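Last updated: Wed 10 January

The buyer for school stationery at Wotstead has changed how pen cases are tested. "Zips fail first," she said. "We had 284 returns from the Tinunley shops in one term, and most were zips or hinges."

Rigid cases are now opened and closed 460 times before an order is placed. Soft ones get the same count with a full load of pencils. 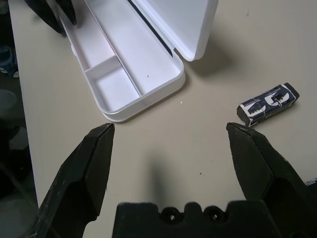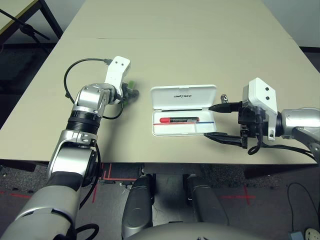

An open case on the table, in both pictures.

She was less sure about price. The Masance supplier quoted for a thicker hinge in November, and the quote added two pence a unit. "On a small order I would pay it. On the Bezerra range I have to ask." Erasers are bought separately and are not tested.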